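Home Lists Archive Threads Help
Search the archive

[voyle-users] Re: grasp proposals on folded cloth, scores jump between runs

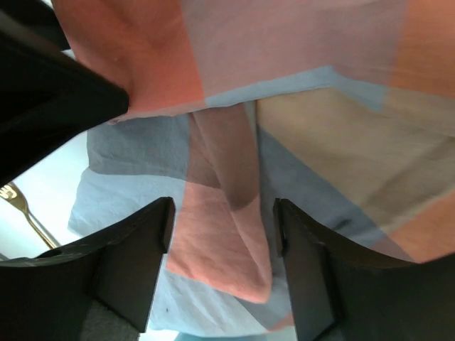

Hello again all, and thanks to everybody who wrote back after my last message. I meant to answer each of you one by one and then a week went by, so please forgive me for rolling it all into one long reply. Atif, yours was the one that got me unstuck, so I'm quoting it first and then I'll ramble on underneath.

On January 18, 2026, Atif Virk wrote:
> I don't think your detector is the problem. With patchwork cloth the
> color seams give much stronger edges than the real folds do, and the
> Voyle edge scorer has no idea which is which. It will happily hand you
> a grasp on a seam in the middle of a flat panel. Have you tried
> turning the color weight down and leaning on depth? Also, are you
> masking the fingers before or after you resize? If after, you get a
> dark fringe along the inside faces, and the scorer loves a dark
> fringe. Ask me how I know.
>
> One more question. Does the planner get a fresh proposal while it is
> closing, or does it commit to the first one?

So, taking these in order, more or less.

The mask was after the resize. I went and looked and there it was, in a file I wrote myself and had been quite pleased with. Moving it to before the resize cleaned up the inner edges right away, and a good share of the jumping went with it. I also grew the mask by 20 pixels on each side, which felt like a lot, but these fingers have sloped tops and little stepped tips, and a tight mask kept leaving a bit of tip behind. If any of you are on the Daro fingers I'd be curious what margin you settled on.

The seams are just as you said. Pink against pale blue is a lovely strong edge and it means nothing at all for grasping, whereas the fold I wanted was beige over beige with a soft shadow, and it scored way down the list. I turned the color weight down in steps and ran the same 30 saved frames through each time, so at least I was comparing like with like. With color almost off, the real folds come up to the top in most of them. The trouble is that the hems get worse! A hem is thin, the depth at that range is noisy, and color was doing more of the work there than I had given it credit for. For now I keep a small color term and only let it count where depth also sees a step, even a weak one. It is a bit of a hack, but I can explain it to a coworker in one breath, and that has to be worth something.

As for your last question, the planner was taking a fresh proposal on every cycle right through the close. I had it in my head that fresher was better. What it meant in practice was that once the fingers got near the cloth and started shading it, the shadow made a new "fold" and the target slid over toward it. I now freeze the target for the last stretch of the approach, and the log is far calmer to read. I haven't decided on the distance yet. Ronley's config has it as a fixed number and Undell's ties it to approach speed, and I can see the sense in both.

Two things I would still love help with, if you have the patience:

1. The scorer takes around 200 ms per frame on our machine and I'd like to get it under 100. Profiling says most of that is the normal estimation. Has anyone swapped that part out without making a mess of the thin edges?

2. Is there a clean way to tell Voyle "cloth only"? Shiny things near the cloth, cutlery for instance, get very confident proposals, and I'd prefer to drop them before scoring instead of writing yet another filter afterwards. I see a label_mask argument in the source but the docs skip right over it.

I'll tidy up the masking change and send it in as a patch, probably in February, once I've written a test for it. If you would like it sooner, just write to me and I'll send the diff as it is, warts and all.

Thank you again, this list is a kind place to be confused in.

7 replies | 2 shares
Previous in thread Next in thread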